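Hudari (robot workcell)

Hudari is a home-built robot workcell for shape-sorting and insertion tasks, developed in a shared workshop in Risodley by Neville Kershaw and Elsie Crabtree. It is a small, well-loved project among hobby automation builders, known for its gray tray, its foam shape block and a build log that runs to 214 entries. The design is free to copy, and a handful of close relatives have been made by other members of the same workshop.

Name

Kershaw has used the name Hudari for several of his projects, including a plotter and a short-lived bread-slicing jig. The workcell was called Hudari 2 in early log entries. The number was dropped once the plotter had been taken apart for its motors.

Background

The project began as an attempt to get a small hobby arm to put a peg in a hole. That sounds easy, and anyone who has tried it will tell you how wonderfully hard it is! A peg that is off by the thickness of a fingernail catches on the rim, tilts, and either jams or falls over. Kershaw's first trials were done on a kitchen tray, which slid around whenever the arm pushed down. Crabtree, who had the bench next to his at the workshop, suggested building a fixed enclosure with sloping sides so that dropped pieces would roll back to where the arm could reach them.

The first enclosure was nailed together over a weekend and leaned badly. The second, with help from Dean Pilkington on the joints, is the one still in use.

Design

Enclosure

The workcell is a long, open-topped tray with a flat floor and side walls that angle outward as they rise. A broad ledge runs across the front. The floor and walls are painted in flat blue-grays, chosen after an earlier coat of white gloss threw back so much lamp light that the vision software kept finding parts that did not exist. Crabtree's log entry on the repainting is one of the longest in the whole record, and a real pleasure to read if you have ever fought with glare.

The paint is ordinary wall paint. It chips, and the builders touch it up when they feel like it.

Shape block

The target for most tasks is a block of blue foam with cut-out holes in its top: round ones large and small, ovals, a star and a scalloped flower shape. Foam was picked over wood for its forgiveness. A part that goes in slightly crooked squeezes past the edge where a wooden board would stop it dead, so a beginner's program has a fair chance of getting something into a hole on the first evening. The drawback is wear. Foam edges round off with use, and a program tuned on a fresh block can look much cleverer on an old one – a point Crabtree makes often in the log.

Loose parts

Parts are simple solid shapes in strong colors. The set includes a tall red bar, cylinders in brown and a pale blue-gray, and a yellow block with an arch cut into its underside. The arch piece is a favorite for stacking and resting tasks, as it can sit on top of the foam as well as on the floor.

Holder

Upright parts are presented to the arm in a black holder with a flat base and a raised back panel, its top edge dipping in a curve between two pointed corners. Two bolts show low on the holder, one to each side. Kershaw drew seven versions of the holder before settling on this one. The earlier ones were either too tall, which blocked the fingers from closing low on the part, or too light, so the holder came up along with the part and went for a ride.

A typical layout has the holder standing partway down the tray with the brown cylinder upright in it, and the foam block farther back, leaving open floor toward the front ledge. 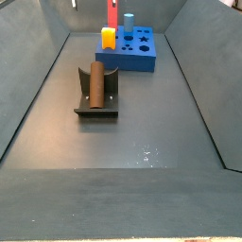
Control

The arm is driven from a secondhand desktop computer running software written by Hayley Ashworth, who joined the project when the original scripts had grown past what Kershaw could follow. Her program, Veko, breaks every job into short moves: approach, close, lift, carry, line up, lower, let go. Each move can be replayed on its own, so a builder who only wants to work on lowering does not have to sit through the rest.

Veko's best-loved feature is the wiggle. If a part meets resistance on the way down, the arm backs off slightly and traces a small spiral while pressing lightly. It is delightful to watch, and it rescued a great many attempts that the earlier scripts would have given up on. The spiral works best with cylinders. The star is another matter, since it has to be turned to the right angle as well, and the log describes several evenings spent on nothing else.

Related builds

Noemi Halvorsen made a shorter version of the tray, named Catterall, for use on a narrow bench at home. It keeps the sloping walls and leaves out the front ledge, and it runs Veko without changes apart from the reach settings. Parts made for one tray can be used in the other.

Pilkington started a version with a turntable floor. As of Monday, April 27, 2020, it was listed in the workshop's project notes as waiting for a bearing.

Build log

The log is kept in a ring binder at the workshop, with typed copies shared among members. Entries cover paint, wiring, failed grips, software changes and a long-running argument over whether the holder should be bolted to the floor. Kershaw is for it, Crabtree against.

See also

Peg-in-hole assembly
Shape sorter
Machine vision lighting
Shared workshop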